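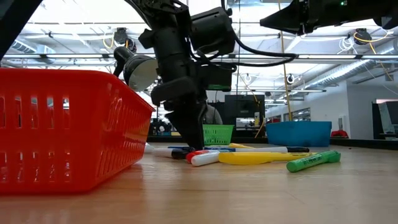 Kit de teleoperación Karov de dos brazos

Os cuento este kit como se lo contaría a alguien que entra en el taller y pregunta, porque llevo bastante tiempo usándolo y ya le conozco las manías. El Karov es un equipo para enseñarle tareas a un par de brazos robóticos moviéndolos tú a distancia: coges los mandos, haces la tarea, y el sistema guarda todo lo que han hecho las articulaciones y las pinzas. Luego entrenas con eso lo que quieras. ¡No hace falta programar ni una trayectoria!

Mi tarea favorita para empezar es la de los rotuladores. Un montón suelto sobre la mesa, con bolis azules, subrayadores amarillos y rotuladores blancos mezclados, y unas cestas de plástico de colores alrededor. Parece una tontería y es puñetera: los subrayadores planos se agarran de una manera, los cilíndricos de otra, y cuando están unos encima de otros hay que decidir cuál va primero. Las pinzas acabadas en punta se meten bien entre las piezas – con unos dedos anchos yo lo pasaba fatal.

Qué viene en la caja

Dos brazos con su pinza
Dos mandos Puniner, uno por mano
Fuente de alimentación y 3 m de cable por brazo
Programa de grabación, con licencia para un puesto
Juego de puntas de repuesto

La mesa no va incluida, ni las cestas. Yo compré las mías en un bazar y sirven perfectamente.

Cómo se graba una demostración

Te pones los mandos, pisas el pedal (se vende aparte, pero cogedlo, de verdad) y empiezas. Al soltar el pedal se cierra el episodio. Si se te ha escapado una pieza puedes borrarlo o marcarlo como fallo; yo los marco, que luego vienen bien. En una mañana tranquila, con sus cafés, saco bastante material, aunque los primeros días uno va lentísimo y acaba con los hombros cargados. Bajad la silla.

También se puede guiar el brazo directamente con la mano, soltando los frenos desde el menú. Para enseñar una postura suelta me gusta más así. Para ordenar cosas pequeñas prefiero los mandos, porque al agarrar el brazo acabas tapándote tú mismo lo que quieres ver.

Lo que menos me gusta

El cable de la muñeca. Hace un bucle generoso y hay que acostumbrarse a dejarle sitio cuando giras. Y el manual, que explica la calibración en un orden rarísimo: haced primero la pinza y después el codo.

Datos y precio

Alcance de cada brazo: 610 mm
Garantía: 12 meses
Memoria interna: 2.000 episodios
Compatible con la base Brurnosow
Pedal Karabulut: opcional

El precio depende de los accesorios, así que pedid presupuesto con el formulario y contadme qué tarea queréis enseñar. Los pedidos nuevos salen en mayo. Si ya tenéis la base Brurnosow, decidlo en el mensaje y os lo preparo sin los anclajes de mesa.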